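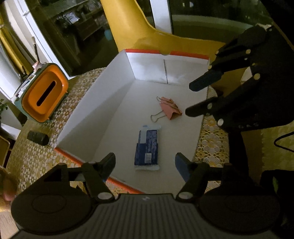 Weiß mit orangem Rand: die Schachtel mit Klammer und blauem Päckchen

Die Schublade der tausend Kleinigkeiten

Im April packt mich jedes Jahr die Lust, irgendwo aufzuräumen, und jedes Jahr lande ich bei der obersten Schreibtischschublade. Ihr kennt die bestimmt auch! Bei mir lagen darin Büroklammern, Teebeutel vom letzten Umzug, ein Radiergummi in Form einer Erdbeere (steinhart inzwischen) und eine Gebrauchsanleitung für einen Drucker, den ich längst verschenkt habe. Gefunden habe ich in dieser Schublade noch nie etwas, jedenfalls nie das, was ich gesucht hatte.

Diesmal wollte ich es anders machen und habe mir kein Ordnungssystem gekauft. Bei Kudus in der Innenstadt gibt es zwar wunderschöne Einsätze aus Filz, aber dafür 30 Euro auszugeben, bevor ich überhaupt weiß, was ich behalten will — nein. Ich habe stattdessen alte Schachteln genommen. Die weiße mit dem orangen Rand hatte es mir gleich angetan, weil sie innen so schön hell ist. Da sieht man jede Klammer sofort, und die kleine halbrunde Aussparung im Rand ist auch praktisch, da kommt man gut mit dem Finger hin.

Angefangen habe ich mit fast nichts: eine rosa Foldbackklammer, ein blaues Päckchen, fertig. Das klingt albern, aber genau so funktioniert es für mich. Wenn ich die ganze Schublade auf den Tisch kippe, sitze ich abends um elf vor dem Haufen, schiebe alles wieder hinein und bin beleidigt. Lege ich dagegen einzeln in die leere Schachtel, was ich wirklich benutze, überlege ich bei jedem Teil kurz. Brauche ich das? Habe ich es dieses Jahr schon einmal in der Hand gehabt? Und dann wandert es hinein oder eben auf den Stapel daneben.

Über große Klammern könnte ich übrigens einen eigenen Newsletter schreiben. Sie halten Rezepte zusammen, Kassenbons, angebrochene Nudeltüten, und an der Tischkante geklemmt bändigen sie sogar das Ladekabel. Die rosafarbenen mag ich am liebsten, die finde ich auch unter einem Papierstapel wieder. Kleine Tütchen und Päckchen lege ich inzwischen immer flach und mit der Vorderseite nach oben, sonst weiß ich nach einer Woche nicht mehr, was es war, und kaufe es doppelt.

Am Ende sind zwei Schachteln übrig geblieben, eine für Papierkram und eine für alles, was ich beim Basteln brauche. Der Rest ist in den Tauschkorb im Nachbarschaftsladen Leden gewandert, samt Erdbeere. Mal sehen, wer die mitnimmt!

Falls ihr auch gerade an einer Schublade sitzt: Schreibt mir gern, was ihr darin gefunden habt. Die schönsten Fundstücke kommen in die nächste Ausgabe, dann geht es außerdem um meinen Gewürzschrank — davor graut mir jetzt schon ein bisschen.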